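The long winter of the Nundside gym

The basketball club at Nundside has played in the same hall since it was formed, and for most of that time the hall has been too cold. Players warm up in two jumpers. The scoreboard takes a few minutes to come on. On a Tuesday evening in the middle of the season there are usually six games' worth of people trying to use two changing rooms, and the queue for the showers runs back past the fire door.

None of this has stopped the club from growing. It now has 890 registered players across its junior and senior sides, which makes it one of the biggest amateur clubs in its part of the county. It runs men's and women's teams in the top regional division, a wheelchair side, walking basketball for the over-sixties and a Saturday morning session where the youngest children mostly chase the ball into the corner and sit on it.

Most of the growth has come from girls' basketball. The under-14 squad had to be split in half last autumn, and the club then found that both halves were big enough to enter the league on their own. They were drawn against each other in the first round of the cup. The parents sat on both sides of the hall and clapped everything.
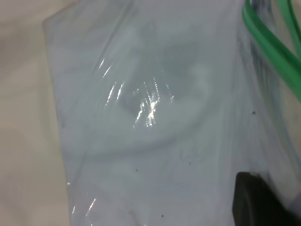
Court time is the main difficulty. The hall is shared with badminton, a karate school and a dance class, and the club gets what is left. Senior training starts at quarter past nine at night and finishes when the lights go off. Players who work early shifts have to choose between sleep and a place in the team, and a fair number choose sleep. The club lost three starting guards that way in one season.

Coaches have learned to work with what they have. With half a court and twenty players, a normal practice game is no use, so they run short, crowded drills in which the ball moves all the time. Visiting teams often remark on how well Nundside pass in tight spaces. There is no great theory behind it. They have been passing in tight spaces for years.

The style suits them. The women's first team play a pressing game from the opening tip and rely on a deep bench, changing all five players at once when the legs go. It costs them fouls, and in close games it can leave them short by the last quarter. When it works, though, the other side struggles to get the ball over halfway. Against Imham in the spring they let in two baskets in the whole of the third quarter and won a match they had been losing by fourteen.

Imham are the natural comparison. The two towns are a short bus ride apart and their clubs are much the same age, but Imham have their own building, with two full courts, a proper floor and seats for spectators. They also have bigger bills. Heating and insurance take most of what they earn from hiring the place out, and their fees are nearly double. A few families have moved from one club to the other over the cost, and some have moved back again over the travelling.

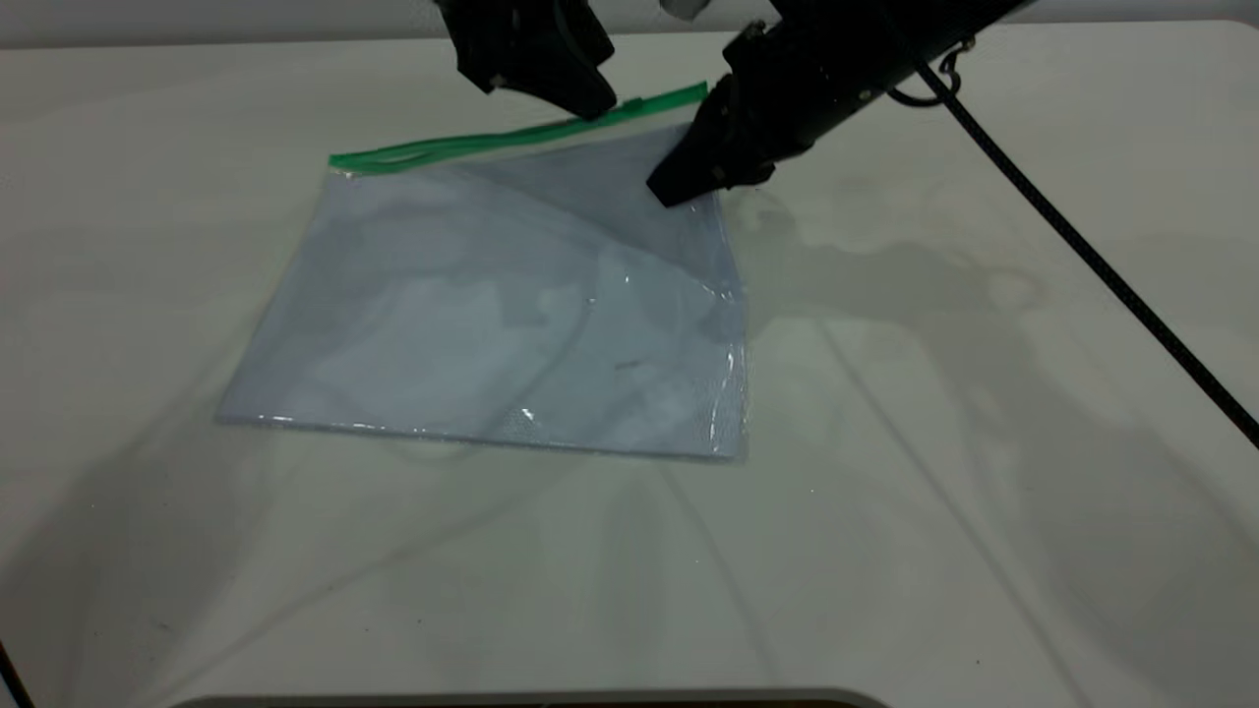
The rivalry is friendly on most nights. The derby is the one fixture that fills the Nundside hall, with people standing along the wall bars and children on the crash mats under the far basket. Last season's men's game went to two periods of overtime. The visitors won it from the free-throw line, and the home supporters are still arguing over the foul that put them there. (It was a foul. The arm was clearly across the shooter.)

Money for the club comes from subs, a summer tournament and a shirt deal with Debnath, a local building supplier whose name has been on the front of the kit for so long that some of the younger players think it is the name of the team. The tournament brings in the most. It is held outdoors in May, three-a-side, on courts marked out in the market car park, and last year's takings paid for new baskets at both ends of the hall. The old ones had rims so loose that a hard shot would drop in off almost anything, and home shooting figures have dipped a little without them.

The next job is the floor. It is the original wood, sanded many times, and there are dead spots where the ball will not come up. Home players know where they are and dribble round them. The league has been patient, but its inspectors have told the club that the surface must be replaced before the first teams can go up a division. The chosen system is a sprung floor from Plorex, laid in panels, and the work would close the hall for most of a summer.
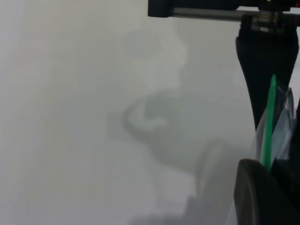 What promotion would mean

Going up would bring longer trips and stronger opponents. The division above covers half the country, and an away game can take the whole of a Sunday. The club would need a minibus, or at least the regular loan of one, and a second qualified table official for every home match.

There is some doubt among the players as to whether it is worth it. Several of the older ones joined for a run-out with friends and a drink afterwards, and would be happy to stay where they are. The younger ones want to go up. They have grown up playing against the same eight or nine teams and can tell you which way every opposing forward likes to turn.

The likely answer is a split, with the first teams moving up if they qualify and a new second team keeping the present place in the league. That would mean finding more court time, and so the club has been talking to the secondary school across the road, whose gym stands locked on most evenings. It is a small court with a low ceiling, and long shots have to be hit flat. The junior sides could start training there in the autumn, from half past five until seven.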